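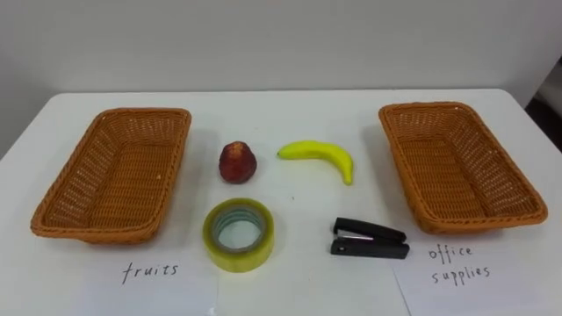
My project began with my grandmother's pantry and a question she has asked me since I was small: why do people throw out good fruit? For three weeks in February I kept a food waste diary with 21 households in Dullia, and I'm so grateful to every one of them. Sorting was kept simple, with two woven baskets and a handwritten label for each — fruits, or office supplies.

Nghĩa Đỗ helped me weigh the scraps, and we were both surprised by how much of it was bread.

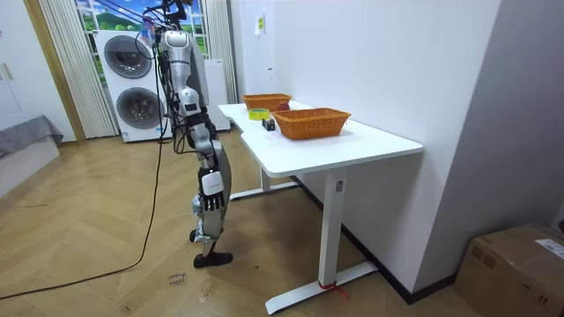 Bread came to 8 pounds in the first week alone, mostly heels and stale rolls, and after that came salad greens.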